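Week 6 handout: when the grip slips
Zuweira Baidoo

Right, this week is the one where I tell you about a fault, because you'll learn more from it than from my slides on a good day.

The job was the Giston stool: upside down on the bench, two arms, one bracing the near edge while the other holds a leg low down and turns it into its corner socket. Easy for you and me! On run 16 the right arm kept turning after the leg had jammed crooked in its thread. The program only looked at wrist angle, so as far as it knew everything was lovely, and torque went on climbing until I hit the stop.

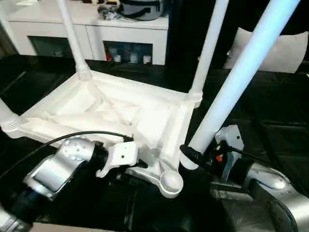
What the log said

We'd set the torque limit to 50 for an earlier job (the Vesta trays, if you remember those) and I never put it back to 34. My fault, and I've written it on the whiteboard in Drindance so I can't pretend otherwise. The second problem was worse: after a stop, the gripper opened straight away. With a leg under load that can fling the thing at somebody.

So before Tuesday, have a go at writing a stop routine that holds first, backs off a little, and only then lets go. Test it on something soft and small before you go anywhere near a stool leg. Look at how wide the fingers are when they come in over the table too, as I lost a good hour to a finger gap set in the wrong units.

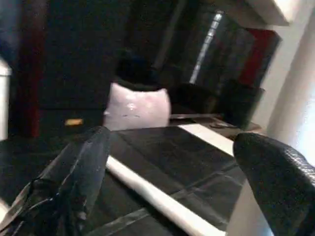 Tapley thinks holding after a stop is the wrong default, and that if a hand is trapped you'd want the fingers open at once. Fair point, and I don't have a clean answer. Bring your own view and we'll argue it out.

Last updated: January
192 views · 16 comments

Related handouts
Week 4: Torque limits and where they live
Week 5: Reading a fault log
Week 7: Emergency stops, wiring and code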